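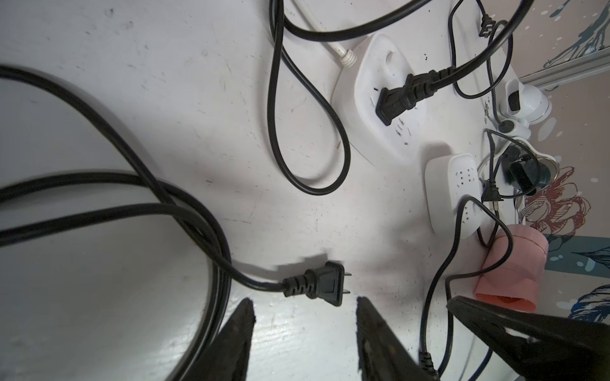 Robôs de arrumação: ainda falta um bocado, mas já se vê qualquer coisa

Quem tem uma loja sabe que a parte chata do dia começa quando se fecha a porta. Varrer, dobrar, repor, desligar as máquinas, apanhar as extensões que ficaram espalhadas pelo chão. Eu cresci a fazer isto na retrosaria da minha tia e por isso, quando me disseram que a Clullby andava a ensinar braços robóticos a tratar destas coisas, fui a correr ver (e fui de propósito sem almoçar, que eles só recebem visitas à uma da tarde).

A Clullby é pequena, 11 pessoas ao todo, e está instalada num prédio de 1899 que já foi armazém de tecidos. O trabalho que têm em mãos desde março é este: enrolar cabos, pegar em fichas, arrumar extensões. Parece pouca coisa, eu sei! Mas experimentem explicar a uma máquina onde é que começa um cabo preto quando há outros cabos pretos por cima, ao lado e por baixo.

– As caixas são fáceis, uma caixa fica quieta – disse-me Ilídio Caldeira, que coordena os ensaios. – Um cabo muda de forma assim que lhe tocamos. Puxa-se de um lado e vem atrás uma coisa que estava do outro.

Fiquei lá uma boa parte da tarde a ver tentativas. A tarefa era pegar numa ficha caída no chão, levantá-la e pousá-la num tabuleiro. Eu faço isto sem pensar enquanto falo ao telefone. O braço aproxima-se devagar, abre os dedos, para, corrige um bocadinho, volta a parar. À primeira falhou, à segunda agarrou o cabo em vez da ficha e veio meio novelo atrás. À terceira conseguiu, e confesso que bati palmas sozinha, um pouco envergonhada.

Os números que me deram são estes: em 500 tentativas de apanhar uma ficha solta, 282 acabaram com a ficha no tabuleiro. Pouco mais de metade, portanto. Para um laboratório é animador, para quem quer fechar a loja às sete e ir jantar é que nem por isso. E nestas contas entra só a ficha. Enrolar o cabo inteiro é outra conversa, e aí o Ilídio nem me quis dar percentagens – encolheu os ombros e mudou de assunto para o café.

O programa que comanda os braços chama-se Lurkari e aprende com demonstrações: uma pessoa guia o braço, faz o gesto as vezes que for preciso e o sistema vai tentando imitar. Deixaram-me experimentar. É muito mais difícil do que parece! Carreguei demais, a ficha rodou, depois passei-lhe ao lado, e quando finalmente a apanhei já tinha o pescoço todo torto. Saí de lá com outro respeito pela máquina, coitada, e também pelas pessoas que passam manhãs inteiras naquilo.

E nas lojas, quando? A cadeia Veloso, que vende artigos para a casa, já combinou um ensaio na loja da Trellau, depois do horário de fecho e sempre com um funcionário ao lado. Vão começar por coisas modestas, como apanhar do chão o que não devia lá estar e juntar tudo num cesto. Desenrolar, enrolar e guardar fica para mais tarde. Perguntei se havia data e responderam-me com um sorriso muito simpático e data nenhuma.

Perguntei também pelo preço, claro. Ainda não há, ou ainda não o dizem. Falou-se em aluguer ao mês, com manutenção incluída, mas sem valores. As funcionárias com quem conversei na loja estavam mais curiosas do que preocupadas; uma delas disse-me que lhe dava de bom grado os cabos da montra de Natal, que guarda todos os anos num saco e todos os anos saem de lá com nós.

A mim, a resposta que me fica é um "quase" para as tarefas simples e um "ainda não" para o resto. Dobrar roupa, arrumar prateleiras com coisas de tamanhos diferentes, limpar atrás do balcão: tudo isso está na lista deles, mas mais para o fundo. O Ilídio convidou-me para voltar quando estiverem a treinar o enrolar dos cabos e eu já disse que sim – desta vez levo uma sandes.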